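Sorting the tea tins, part 2

The shelf over the kitchen counter is 135 cm long and had become a storage problem. In February I took everything down and measured it. The tins had come from relatives, the Bornon street market and one bulk order of loose tea from Plamard that I should have kept smaller.

My rule for keeping a tin is simple. The lid has to close by hand without pressing on a corner, and the inside must have no rust. Printing on the lid is not a criterion, although I made one exception.

Cleaning method, for anyone with the same job: lukewarm water, a drop of dish soap, soft cloth, then straight to a dry towel. Do not soak. Water gets into the rolled seam and stays there. I leave each tin open for 3 hours with the lid beside it. For old label glue I use cooking oil, 20 minutes, then wipe. Solvent takes the glue off faster and the ink with it.
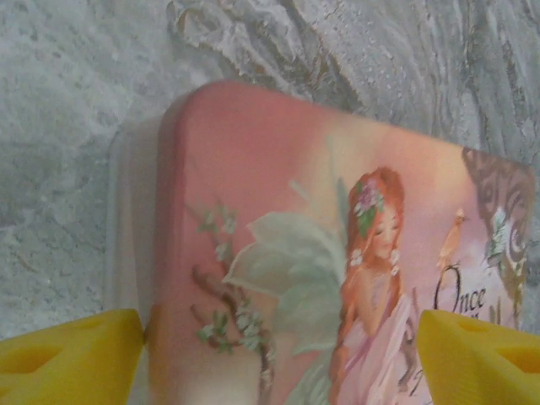

The fairy tin, lid side up on the gray marbled surface.

This one is the exception. It came from my aunt, Eulalia Paredes, and the hinge side had a slight bend when I got it. I straightened it over a wood block with a cloth in between. The fit is still a bit stiff. The pale green wings and the copper-red hair would not survive any abrasive, so the lid gets a damp cloth only.

Rectangular tins with rounded corners store better than round ones. They line up in a row and you can read the labels if you put them on the short side. Mine are paper tape, black pen, contents and month.

The fairy tin holds sewing thread now. Tea needs a tighter lid. Brenda Toledo asked in the comments on part 1 whether I line the tins. For thread, no. For tea I use a folded sheet of baking paper, replaced at each refill.

Remaining: the round tins, and a 400 g coffee can with a dented base.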